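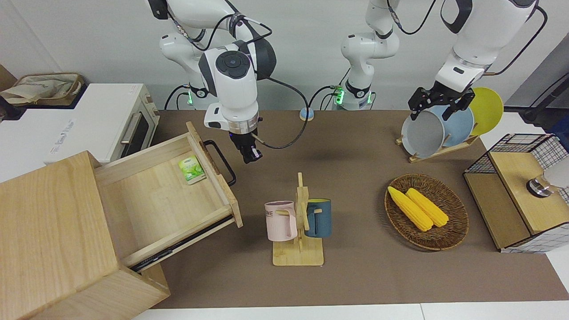 Kukgate Forest Reserve

Last revised in March by the Grokesus reference desk

Kukgate Forest Reserve is a protected upland forest on the eastern side of the Litar valley. It covers 2,371 hectares, most of it mixed broadleaf woodland with pine on the drier ridges. The reserve protects the headwaters of the Litar River, which supplies drinking water to the town of Rivas, and it is managed for water supply first and timber second.

Geography

The reserve lies on a long ridge running north to south. Its western slopes are steep and drain into the Litar through a series of short streams, several of which stop flowing in late summer. The eastern side is gentler and includes two shallow basins with waterlogged soils. A gravel road enters at the southern gate and follows the ridge for 22 kilometers before ending at a locked barrier. Beyond that point the reserve can be reached only on foot.

Soils on the ridge are thin and stony. Deeper clay is found in the basins and along the lower western edge, where landslips have been recorded after heavy rain.

Vegetation

Oak and hornbeam make up most of the canopy below the ridge. Pine was planted along the top in two phases, the second of which was left unthinned and is now crowded, with little growing beneath it. Alder and willow are found in the wet basins. Holly and hazel are common in the understory, and bracken has spread over most of the former clearings.

Older oaks survive mainly on the northwestern slope, which was too steep for the ox teams used in early logging. Many of these trees are hollow and are used by bats and hole-nesting birds.

History

The forest was worked as common land by the villages of the lower valley, with rights to firewood, leaf litter and the grazing of pigs. These rights were recorded in a village register kept at Rivas, part of which has been lost to damp.

Commercial felling began when a sawmill opened at the foot of the valley. The mill took oak for barrel staves and railroad ties, and within one generation most of the accessible timber had been removed. Flooding in Rivas became more frequent, and the town bought the land after the mill closed. Felling stopped almost completely for the next decade, and the first pine was planted on the bare upper slopes.
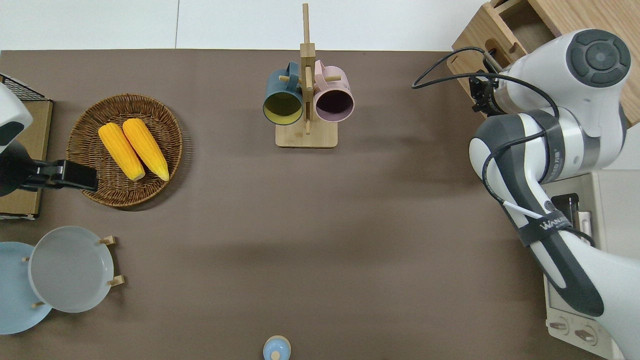
Mugs on a wooden stand, with two ears of corn in a woven basket.

Reserve status followed after a long dispute over grazing. Under the settlement, 62 households kept the right to collect fallen wood, and livestock were excluded from the western slopes. The firewood right passes with the house and cannot be sold separately.

Management

The reserve is divided into three zones. The core zone, on the northwestern slope, is closed to felling. The water zone covers the rest of the Litar side and allows single trees to be removed where they threaten a stream bank or a path. The working zone, on the eastern side, supplies small lots of pine and hornbeam, sold by auction as standing timber.

No more than 70 trees may be marked in any one lot. Wood must be hauled out along existing tracks, and hauling is suspended when the ground is soft. Rangers inspect each lot before the buyer's deposit is returned.

Threats

Bark beetle has killed groups of pine on the southern ridge, where the trees are most crowded. Illegal cutting is mostly limited to firewood taken near the road. Deer browsing has kept young oak from establishing in many of the clearings, and fenced plots in the working zone show much denser growth than the open ground beside them.

Access

The southern gate is open during daylight except on Wednesday, when the road is reserved for timber vehicles. Camping and open fires are prohibited.

Related articles
Litar River
Rivas waterworks
Common rights in woodland
Bark beetle
Standing timber sales

Contact the reference desk | Copyright Grokesus | Back to top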